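Simulation check before gripper comparison, bathroom task
Checked by: Yayra Boateng, Tuesday

1. Joint limits loaded for both grippers (Loten and Skutport): OK
2. Emergency stop in controller: OK — tested 4 times
3. Closing force limit the same for both: OK
4. Toilet lid closed at start: OK, see views
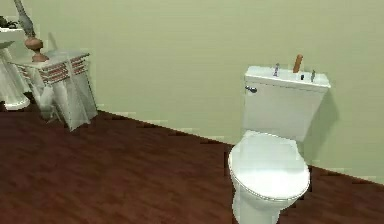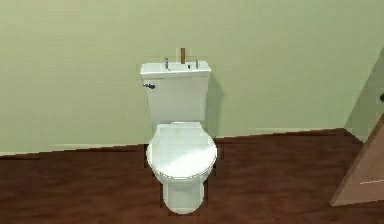
Which gripper should run first?
Start with the Loten. Its fingers are shorter, so a wrong approach height shows early and the log stays easy to read.

5. Random seed written down: 1455
6. Contact warnings: 123 in the last run, all with the Skutport. Too many for me. Mariama Abugri will look at the finger mesh.
7. Step limit 1000: not OK, was still on the old value. Corrected, please check again before start.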